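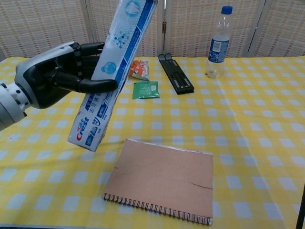 The Case for Plain Packaging Rules in Small Markets

Every household product sold in Flesberg must carry its directions in two languages, and the rule has served residents well. It was written, however, when most goods were bought at a counter from a person who could answer a question. Today the carton is often the only adviser a shopper has, and it is time the municipal code recognized this.

The present code governs what must be printed and says very little about how. Directions may be set in type so small that older residents cannot read them without help. Warnings may be placed under a flap that is torn away at first opening. A producer may devote five sides of a box to promotion and leave one for everything the buyer needs to know.

The Karnel Consumer Institute reviewed 1,000 packages on sale in Flesberg and Troltska last September. Of these, 861 met the letter of the code. In the judgment of the Institute, far fewer met its purpose. Common faults included pale lettering on a pale ground, expiration dates stamped across a fold, and symbols with no key.

Producers object that new rules would raise costs, and small firms deserve a fair hearing on this point. The Institute therefore supports a transition period of 2 years, during which existing stock could be sold without penalty. The town of Collet adopted a similar arrangement, and its shops have continued to carry a full range of goods.

The Institute asks the council to set a minimum type size, to require strong contrast between lettering and background, and to reserve one full side of every carton for directions and warnings. Draft language has been submitted to the clerk and may be read at the Institute's office during business hours.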